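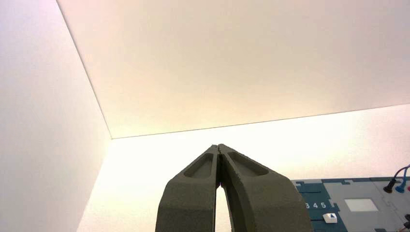 Before Sterura can plan a single move, it needs to know where the task board is, and that is what we're going to set up in this section. Please don't be put off by the number of steps, most of them take a few seconds and you only do the whole lot once per board position. The wrist view is what the locator works from, so it pays to spend a moment looking at it the way the software has to. With the fingertips together and the board down in the lower right corner, the right finger covers part of the dark section and the only printed numbers left to read are 3, 4 and 5. The locator can start from a view like that, but it will give you a low score, and we'd much rather you moved to a better one first.

7.1 Locating the board

1. Start the Etico driver and wait for the status line to read READY.
2. Open Sterura and choose Perception > Locate Board.
3. Load the Vishwakarma board profile. If you've made your own profile, load that one instead (and good for you!).
4. Jog the wrist until the numbers 1 to 5 are all in view, then open the gripper.
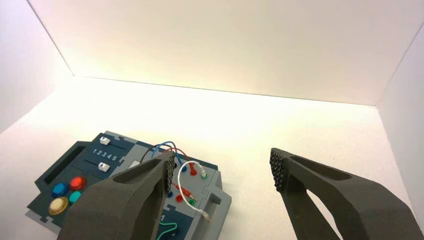
5. Click Capture. The locator takes up to 7 views while the arm makes small moves, so keep your hands out of the enclosure until the progress bar has gone away.
6. Check the score. Anything over 727 is fine to save. If you get less, dim the lights a little and go back to step 4.
7. Click Save Pose, and give it a name you'll still recognize in March.

Note: Cables are left out of the board model on purpose. The planner treats them as soft obstacles, which you can adjust under Planning > Clearance.

CAUTION: A saved pose is only good for as long as the board stays put. If it gets bumped, even slightly, run this section again before you start a plugging task.

355 shares · 2 comments

skitedley_fan
Step 6 saved my afternoon, thank you. I was stuck at 1446 on the old scale and had no idea the scoring had changed.

benchrat
Could you add the keyboard shortcut for Capture? I keep losing it after updates.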